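Damley Sign Support
Ticket 157: Lower half of totem sign flickers after dark
Product: Broretti double-sided totem, backlit
Site: Ballholm, main entrance
Status: Closed

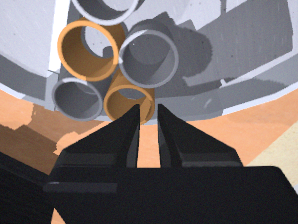
Logged by Dorian Sabatier | May 29, 2026

Customer reports that the lower half of the totem flickers once the photocell switches it on. Top half is steady. Both faces affected. The sign was fitted last October and had no faults until this week.

Checks on site

1. Supply at the isolator tested and steady. Photocell bypassed, flicker still there.

2. Removed the service panel on the road side. Two drivers fitted, one for each half. Swapped the outputs over and the flicker moved to the top half, so the LED modules are fine.
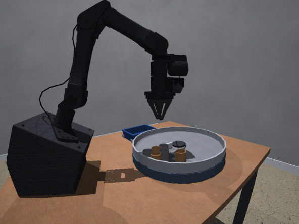
3. Opened the lower driver housing. Corrosion on the output terminals and a damp patch under the cable gland. The gland was finger tight only.

Driver load was worked out from the drawing: 192 modules on the lower circuit, within the rating. Overload ruled out.
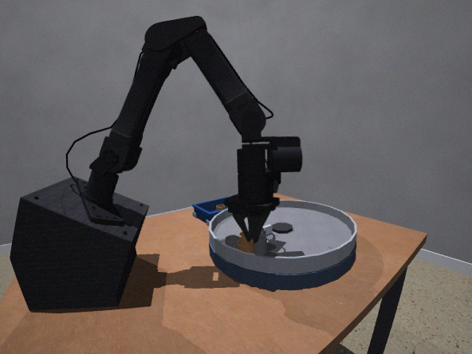
Robot arm and pedestal on table

Fix

Replacement driver collected from the Rutherford depot. Fitted with a new gland and sealed. Cut back the cable ends and remade the joints. Checked the drain holes at the base and cleared 3 that were blocked with silt,

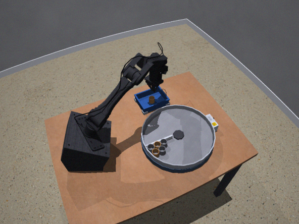
then refitted the panel with a new gasket. Sign left on for the evening, no flicker on either face. Customer asked for the upper gland to be checked as well. Tightened by half a turn. Old driver returned to stores with the ticket number on it.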